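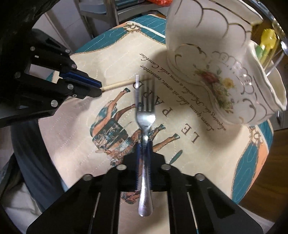 A fork in one gripper and a thin wooden stick in the other. Both grippers have blue pads.

Rules for Grippers at the Table

A gripper is the part of a robot or tool that does the job of a hand. Some grippers are fixed to a robot arm. Others are held by a person. The same safety rules cover both kinds, and this page explains the main ones. They come from the workshop rule sheet at Cerwood, written by Dineo Venter and Pieter Pretorius.

What is a rule, and what is a standard?

A rule tells people in one place what to do. "Tie back long hair" is a rule. A standard is a longer document that many people have agreed to follow. It may say how hard a machine is allowed to push, or where the stop button must go. Good practice is a third thing. It is a habit that skilled workers keep even when no rule asks for it, such as wiping the pads before starting.

Rule 1: Know what you are picking up

A fork is hard and has points. A thin stick can snap. A porcelain pot can chip if metal knocks against it. Before work starts, the operator looks at each object and decides how firmly it should be held. The operator is the person in charge of the tool.

Rule 2: Keep points away from people

The tines of a fork are its sharp ends. They must face away from anyone nearby. Faces stay well back from the table while a gripper is holding something.

Rule 3: Watch the pinch points

A pinch point is a spot where two parts close together and could trap a finger. Grippers have several. The jaws are one. The joints are another, and people forget them. At each joint, a metal pin lets the parts turn, and the gap beside it may get smaller as the jaws close. Hold the tool by its handle only.

Rule 4: Move slowly near things that break

If there is porcelain or glass on the table, both grippers move at low speed. When two grippers work together, one holds still while the other moves. At Cerwood, only 2 people may work at a table at once, and helpers must be at least 9 years old.

Rule 5: Check before and after

The operator checks the pins, the screws and the pads. A loose screw means the tool is put away and labeled. A worn pad can let an object slip, so it is replaced. The check is written in the log book with the operator's name - even if no fault was found.

Words to know

Jaw: one of the parts that close on an object.
Pad: the softer surface on the inside of a jaw.
Linkage: a set of bars joined together so that they move as a group.
Operator: the person in charge of the tool.

The printed rule sheet has 7 rules. The other 2 deal with batteries and charging and are covered on the next page.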